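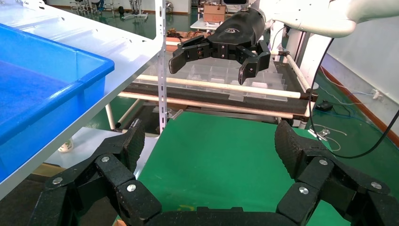 Two black robot hands and a bright green mat.

Why Does Your Brain Need Sleep?

Every night you climb into bed, close your eyes and seem to switch off. Your brain doesn't switch off at all! It has a whole night of work ahead of it, and some of that work is about remembering things.

Meet your hippocampus

Deep inside your head, a little above the level of your ears, sits a curved part of the brain called the hippocampus (say it like this: hip-oh-CAMP-us). The name comes from the Greek word for seahorse, because long ago somebody thought it looked like one. You have two of them, one on each side.

The hippocampus helps you hold on to new things. The name of the new kid in class, where you left your bike, the rules of a game you learned at recess – they all need its help.

The night shift

While you sleep, your brain goes back over parts of your day. Scientists call this replay. Groups of brain cells that were busy together in the daytime get busy together again, often much faster than the first time. Replay seems to help memories grow stronger, so they can last for weeks or even years.

A lot of this happens in deep sleep, when slow waves of electricity roll across the brain. Later in the night you get more of another kind of sleep, called REM. That's short for rapid eye movement, and yes, your eyes really do dart around under your eyelids! Many of your wildest dreams come along then.

Scientists are still working out what each kind of sleep does. There is plenty left for you to discover when you grow up.

Try it at home

Liette Sawatzky teaches fourth grade in Stulturcombe, and her class loves this one. You need a partner and a list of 31 easy words, like "spoon" and "cloud."

Read the list out loud twice in the evening, then put it away. Write down every word you can remember. Go to bed at your normal time. In the morning, before you peek at the list, write down the words again.

Did you keep most of them? Did a word come back that you missed the night before? Swap results with your partner. Yours may look very different, and that's fine – brains are like that.

How much sleep is enough?

Kids from 6 to 12 years old usually need 9 to 12 hours a night. Teenagers need a bit less, and grown-ups less again. Babies need the most of all, and they have so much to learn!

Words to know

Hippocampus: a part of the brain that helps you make new memories.
Replay: when brain cells repeat a pattern from earlier in the day.
REM: a kind of sleep with quick eye movements and lots of dreams.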